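Team kit (basketball)

Team kit, in amateur basketball, is the set of clothing which a club gives to its players for matches. It normally consists of a sleeveless jersey and shorts, and in many clubs also of a warm-up top. The kit is in most cases the property of the club and is returned at the end of the season. This article treats the use, numbering, washing and storage of kit in small clubs, with examples mainly from the Pillano district league. For professional clothing see Basketball uniform.

Terms

The words "jersey", "vest" and "shirt" are used for the same piece of clothing, and the choice depends on the region and on the age of the speaker. "Strip" is heard in some places for the whole set. In the rules of the Pillano league only "jersey" is used. A "light set" and a "dark set" are the two versions that each club must own, so that two teams on the court can be told apart. The home team usually wears the light set, but the teams may agree to change.

Material

Older jerseys were made of cotton or wool and became heavy during play. Today almost all are made of polyester, either as a plain knit or as a mesh with small holes. Polyester dries fast and keeps its shape, but it holds smell more strongly than cotton does. Shorts are made of the same material, with an elastic waist and often a cord.

Numerals are put on in one of three ways. They can be sewn, pressed on with heat, or printed into the cloth before it is cut. Sewn numerals last the longest and are the most expensive. Pressed numerals are common in small clubs, and they are also the part which fails first: the corners lift, and after this the whole figure can peel away. An outline in a second or third colour makes the number easier to read from the scorer's table, but it adds one more layer that can come loose.

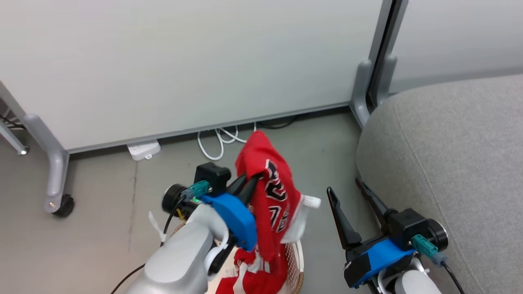

Red basketball jersey with outlined numerals.

Numbering

For a long time many leagues allowed only the numbers from 4 to 15, and this habit is still seen in older sets. The Pillano league now permits any number of one or two digits. Two players of the same team may not wear the same number in one match. When a player leaves, the number goes back to the club, and retirement of numbers is rare at this level. The club Osudus has retired only one, the 7, and it took the decision after a vote of its members.

Washing

The washing of kit is organised in two main ways. In the first, each player takes the jersey home. In the second, one household washes the complete set after every match, and the duty moves from family to family. The second way keeps the set together and gives an even colour over the season, as all the jerseys receive the same treatment.

The usual advice for polyester kit is as follows. Jerseys are turned inside out before washing, so that the numerals do not rub against zips or against the drum. The water is kept at 30 degrees. Fabric softener is avoided, as it leaves a film on the fibres and the cloth then takes up less sweat. Bleach is not used. New red kit is washed alone, or with other red clothing, until the water stays clear - a light set which has turned pink cannot normally be saved.

Kit should not be left closed in a sports bag overnight. If it cannot be washed the same evening, it is enough to lay it in an open basket where the air can pass. For strong smell, some clubs soak the jerseys in cold water with a little white vinegar before the wash. Others prefer a special detergent for sports clothing, and in the Pillano district the one most often mentioned is Sumanell.

Tumble drying is the most frequent cause of damaged numerals. Jerseys are better hung by the lower edge, out of direct sun, and they are never ironed over the print.

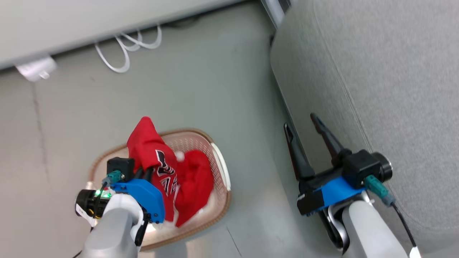 Storage and records

Between seasons the kit is stored dry and folded with the numerals inside. Hangers are used by clubs with enough room, but the shoulders of heavy jerseys may stretch. The boxes are marked with the set and the year of purchase.

Most clubs keep a list of which player has which number. In Pillano the lists are handed in each September together with the registration of players. A notebook is sufficient for this purpose, but many clubs write the list on a whiteboard in the meeting room or changing room, where everybody can see it and can correct it. The board is wiped clean at the end of the season, and the list should be copied to paper before this is done. At Osudus a full season's list was lost in this way, and 9 jerseys never came back.

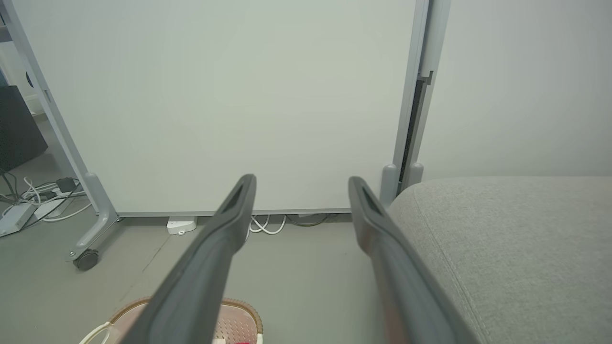

Lindqvist disagrees with the use of a board, and has written on the discussion page of this article that a shared list which anyone can change is the reason why jerseys go missing in the first place. The same comment proposes a signed receipt for each player and a small deposit, paid back when the kit is returned clean. Clubs that have tried the deposit report different results. In youth teams it was sometimes felt to be unfair to larger families.

Replacement

A set that is washed after every match can be used for several seasons. Single jerseys are difficult to replace, as the shade of a later order seldom matches the first one exactly. For this reason it is common to order 2 spare jerseys without numerals together with the set, and to have the numerals pressed on when they are needed. Old sets are used for training, given to school teams or sold to former players.

See also

Basketball uniform
Care label
Mesh fabric
Squad number

Last edited 2018-06-04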